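4.2 Does the bin matter?

Much of the writing on toy storage takes it for granted that the container shapes the play that follows. Ciobanu's Romley survey is the source most often cited, and it reports that children given a divided tray put blocks away by color more often than children given one open bin. We are not convinced. The Romley trays came with colored labels, and a child who matches a block to a label has been told what to do. Of the 237 tidying episodes in that survey, only 27 used trays without labels, and these are never reported separately.

Our own sessions, held in February, used a single open bin and no labels. Husar coded the layout of the blocks at set points in each session.
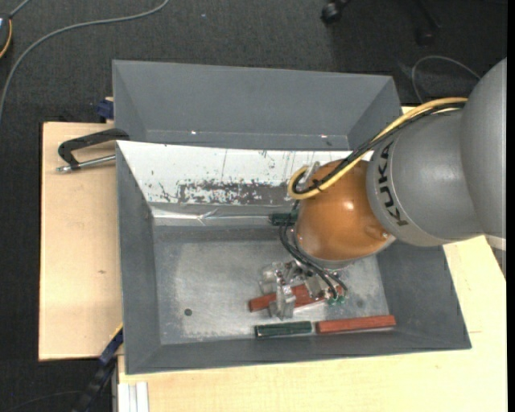
Figure 3. Blocks in the open bin, Hindier set.

Sorting by color is easy to see when a bin is full and very hard to defend when it is nearly empty. A coder who expects groups will find them. With two red blocks and two green ones in view, as in Figure 3, almost any layout can be called a pattern: the green and red blocks lying nearly end to end along the lower side could be read as a row, or as a mixed pair, or as nothing at all. We first coded this layout as "partly ordered" and later withdrew the code. Husar disagreed, and his objection — that a narrow gap between two blocks is rarely an accident — is fair enough, but we have no measure of how often such gaps come up by chance.

We therefore dropped all layouts with fewer than 12 blocks from the color analysis. What remains gives weak support at best to the claim that open bins discourage sorting. The Garnia data may do better, though they too were coded by people who knew what the study was for.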